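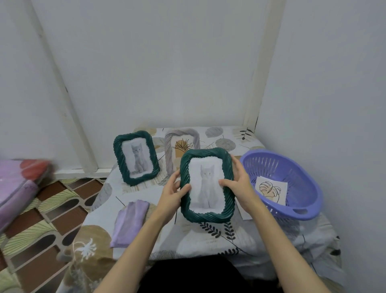 Before the machines came, the frame bench at Lilusmont had eleven people on it. It still has eleven, but the work has moved around. The company makes and packs picture frames, mostly small ones with molded borders, and two years ago it put in an automated line from Gerlach to do the cutting, pressing and boxing. We spoke with the woman who runs the finishing room. She started there as a packer.

She says the first question from her team was about jobs, and she didn't have an answer for the first month. "I was told no one would be let go, and I passed that on. People wanted it in writing. We got it in writing in July, and after that it was calmer."

The line handles 2,000 frames on a normal shift. What it doesn't do is put the picture in. Each frame goes out with a printed photo behind the front, and that step is still done by hand, along with the final check of the border.

"A rope border has grooves all the way round," she says. "Color sits in the grooves or it doesn't. You hold it up, you turn it, you look. The camera on the line catches a broken corner every time. It's not so good with a print that has slid over a little."

Lilusmont did try to automate the inserting. A cell from Dasari was tested for 3 months. It placed the prints well when they were flat, but paper picks up a curl when the air is damp, and the cell stopped whenever a sheet came up at one edge. She remembers 71 stops in one shift. The cell went back, and the company plans to look at a newer one next year.

The bigger change has been in what a day feels like. Under the old setup, a person made the box, filled it, taped it and carried it. Lifting was the main complaint, and it has mostly gone. "My shoulders are better. I'll say that for it," she says. "But you used to walk around and talk. Now you sit, and the frames come to you."

Pace was the sore point. The line first sent frames to the bench at its own speed, and the trays piled up. The team asked for a hold button at each seat. It took several meetings to get one. Pressing it stops the feed to that seat and leaves the rest running.

Some of the packers have trained to run the line. The course was 40 hours, paid, and given on site by a technician from Hasmont, the firm that services the machines. Two who finished it asked to come back to the bench. They didn't like being called over for every jam, she says, and the pay difference was small. That has since been raised.

Asked whether she would go back to the old way, she takes a while to answer.

"For the lifting, no. For the company, maybe. I'd like the tables closer together. I've asked for that."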